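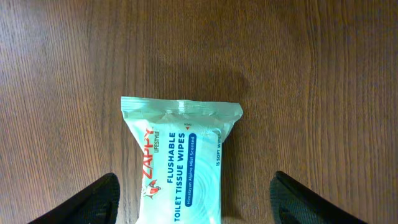 Fig. 1. Pack of wet wipes on a wood-grain surface.

Moving a small firm's stock system off a single-supplier server
Project report, second-year Information Systems
Group: Umut Ekinci, Kevser Toprak, Remo Gasser
Supervisor: Müzeyyen Ersoy
Submitted 5 Feb 2025

1. Background

Yalçınkaya is a family wholesaler of cleaning and kitchen goods. It sells to cafés, schools and small shops from one warehouse. All of its stock, orders and invoices are kept in a program called Jesamar, which was bought together with the server it runs on. The supplier sold the two as one product. The database, the operating system, the backup tool and the machine itself all came under a single support contract.

The contract ends in May. The supplier has offered a newer server of the same type with a new contract, and the firm's office manager, Dirk Lenz, asked whether there was another way to do it. Our task was to compare staying with the bundled system against running the same kind of software on ordinary hardware, and to build a test version of the second option.

We were not asked to choose a cloud service. The warehouse has a poor internet line and Mr Lenz wanted the main system to stay in the building. We have kept to that.

2. What the present system does

We spent two mornings in the office and wrote down every task the staff do in Jesamar. The list came to 27 tasks. Most of them are simple, such as entering a delivery, printing a picking list or looking up what a customer paid last time. A few are harder. The month-end report takes figures from several tables and applies discount rules that were set up by the supplier years ago and are not written down anywhere in the office.

The data is stored in a format that only the supplier's own tools can read directly. There is an export function, but it gives one text file per table and leaves out the links between them. Customer numbers are kept as text in one table and as whole numbers in another, so leading zeros are lost in the export. Kevser found this on the second day when a group of customers seemed to have no orders at all.

The server can only be repaired with parts from the supplier. A disk was replaced last year and the firm waited 11 days for it. The system ran on its second disk during that time with no spare.

3. The two options

Option A is the supplier's offer. The new server would arrive with Jesamar installed and the data already copied over. Staff would see the same screens. One company would be responsible if anything failed, whether the fault was in the machine or in the program. The price is fixed for the length of the contract, but the firm would be in the same position again when it ended.

Option B is a standard small server from any maker, a free database, and Cekunano, a stock program that can be run on several operating systems. Cekunano is sold per user with support from a local reseller. The hardware would be under a separate warranty. If the firm became unhappy with one part it could change that part and keep the others.

The usual argument for Option A is that hardware and software made for each other run faster and break less often. The usual argument for Option B is price and freedom to change. We wanted to test the first of these because it is easy to say and we could find very little measured evidence for a firm of this size.

4. Test set-up

We used an ordinary desktop computer lent by the department. It has 4 processor cores and a normal solid-state disk. We installed the database and Cekunano on it and gave it the name Ania so that we would not mix it up with the other machines in the lab.

Remo wrote the import scripts. They read the exported text files, put back the missing zeros, rebuild the links between tables and load the result. The first full import failed after the customer table. The cause was a set of notes fields that contained line breaks, which the export does not mark in any way. We changed the script to count the fields in each row and join rows that were too short. After that the import ran to the end.

To check the data we compared totals from both systems: stock value per product group, unpaid invoices per customer, and number of order lines per month. There were 132 differences on the first comparison. Nearly all came from rounding of VAT, where Jesamar rounds each line and Cekunano by default rounds the whole invoice. There is a setting for this. With it changed, the remaining differences were traced to cancelled orders, which the export includes with no sign that they were cancelled. Mr Lenz gave us a printed list and we marked them by hand.

5. Speed test

We picked the jobs the staff said they waited for most: the picking list, the customer history search and the month-end report. Each was run several times on the old server, outside working hours, and on Ania. We used a stopwatch for the old server because it keeps no log of its own.

Our machine was faster for the picking list and the customer search. That was expected given the age of the old server, and it does not show that Option B would beat the new server in Option A. We asked the supplier for a trial machine and were told that trials are only given to customers who have signed an order. This means that the main comparison we wanted could not be made.

The month-end report was slower on Ania at first. Umut looked at the query and found that it read the whole order table once for each customer. After an index was added to the date column, the report finished sooner than on the old server. The index was a one-line change. On the bundled system we would not have been able to make it, as the database is closed to the customer. The supplier might of course have added it already.

6. Staff trial

Two members of the office staff used Cekunano on our machine for one afternoon with copied data. Both managed to enter a delivery and print a picking list with no help. Both had trouble finding the returns screen, which is under Purchases in Cekunano and on the main menu in Jesamar. One of them uses number keys to move between screens and types faster than the screens can follow in either program. Cekunano allows keyboard shortcuts to be changed, so the old numbers could be kept.

Neither program handled split packs well. The firm sometimes sells single packs from a box, and in both systems this has to be entered as a stock correction.

7. Limits of the work

We had one machine and no access to the new bundled server. Only two people took part in the staff trial. We did not test what happens when many users work at once, and we did not test restoring from a backup on different hardware, which we think should be done before any decision. The discount rules were copied by comparing old invoices with price lists, and there may be rules for rare cases that we did not see.

We also did not include the cost of our own time. A reseller would charge for the import work, and the quote we were shown did not list it as a separate item.

8. Recommendation

We recommend that Yalçınkaya asks for two things before May. The first is a written statement from the current supplier saying in what form the data would be handed over if the contract ended. The second is a fixed price from the Cekunano reseller for the import, including the discount rules. If the reseller's price is acceptable, we think Option B is suitable for the firm. If the firm chooses Option A, it should still keep a regular export and our import scripts, which have been given to Mr Lenz with notes on how to run them.

Division of work

Umut Ekinci: speed test, database settings, sections 5 and 7.
Kevser Toprak: task list, data checks, sections 2, 4 and 6.
Remo Gasser: import scripts, sections 1, 3 and 8.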